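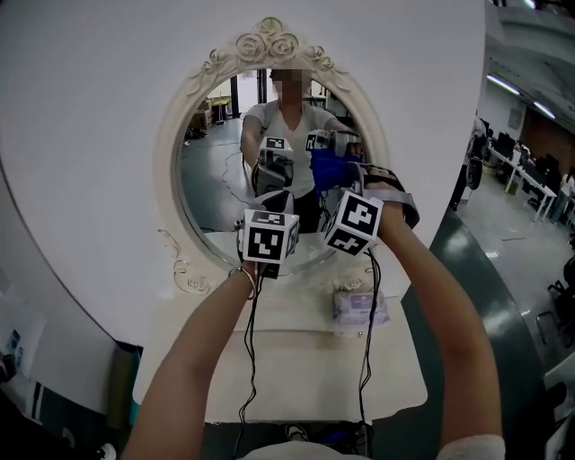 Wearing the Alov hand units at the vanity station, marker cubes in view and the rose-topped mirror behind.

Progress report to the Gagnon fund: trial of the Alov hand-unit kit
Prepared by Juwita Mangundap, Ornanau
June 1, 2020

Dear Saodah,

Thank you for your patience with this one, and for the kind note you sent when the second payment came through. I had hoped to write in April, but the kit reached us later than the supplier had promised and I wanted you to have proper results and not just a photograph of some boxes.

You will remember that we asked for money to find out whether the Alov kit is good enough to recommend to smaller workshops that want to teach a robot everyday household jobs. We now have five people trained on it and 1,104 recordings saved, of which 51 had to be thrown away (mostly lost tracking, and a few where the person simply forgot the order of the task, me included!). Our target for this stage was 300 usable ones, so we are comfortably past it.

The good things first. Getting started is pleasantly quick, and everyone could manage the straps without help by their second go. The cubes are easy to pick up on camera at most angles, and the printed guide is written in plain language, with large drawings, which our newer people were very grateful for.

The vanity table has been our hardest station and I think our most useful one. A mirror shows the software a second pair of cubes, and in the first week it would now and then follow the reflected pair and send the hand positions off to somewhere quite silly. Alov sent us a corrected settings file and things are a good deal better, though I would not call it cured.

My grumbles are small ones. The cables hang from the hands and want watching when you reach across a tabletop, and the straps could do with a shorter size. I have passed both points on to Alov and am waiting to hear back.

Next we shall repeat the same tasks with the Sollon kit, so that the two can be compared fairly. Spending is within the budget you approved, and the full sheet of costs will follow by separate post. Do come and try the hand units yourself if you are passing, we would love to have you.

With warm regards,
Juwita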